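How to sort and restack ribbed paper cups

Posted 10 February 2025

I do the hot drinks for the Ranley craft market, and every time I pack up I end up with a tub full of loose paper cups, half of them lying on their sides. I used to just shove them back in the sleeve (guilty!) and then spend the next market morning prying them apart with cold fingers. These days I sort them first, and it's so much nicer.

Start with clean hands and a clear bit of table. Tip the cups out gently and pull apart any that have jammed together. A small twist while you pull does it – don't squeeze the rim, it's the one part you want to keep round.
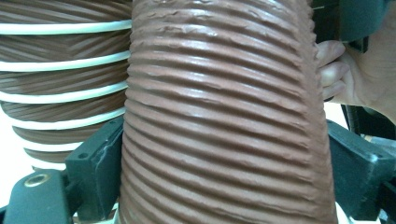

Can I use the ribbed cups for cold drinks as well?
Most are fine for a quick cold drink, but check the sleeve, as some are only lined for hot ones and go soft on the outside when they sweat.

Now pick up each cup and look at the rim before anything else. You want an even roll the whole way round, with no flat spots where a lid would lift.
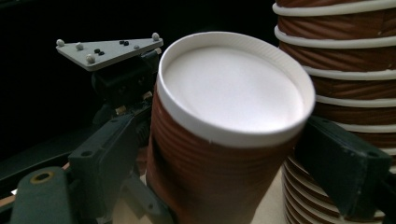

Brown ribbed paper cup with a rolled white rim

Next, run a thumb down the ribs. A light crease in the outer wall doesn't bother me much, and I'll still pour a tea into it. If the paper has cracked or I can feel a soft patch, that cup goes in the seconds pile. Usha Varma taught me to pop a finger inside at the same spot, so you can tell if the dent goes right through.

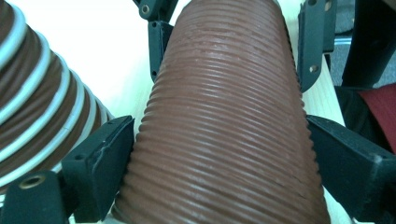

Then stack the good ones, all facing the same way, and let each cup drop into the next under its own weight. Pushing down is what jams them! I stop at 25 to a stack, any taller and mine lean over like a drunk fence post. If you've got 2 sizes on the go, keep them well apart, even if they look close enough to nest.

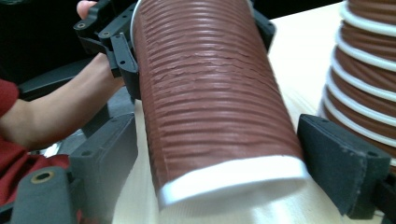 The seconds don't go to waste at my place. They hold buttons, paint water, tomato seedlings in November (poke a hole in the bottom first) and whatever screws have turned up in the kitchen drawer. Last market I had 63 good cups left and 16 seconds, so that was the seedlings sorted.

Slide the stacks back into their sleeves rim end first, fold the plastic over and peg it shut. Keep them somewhere dry, off the floor, with nothing heavy on top.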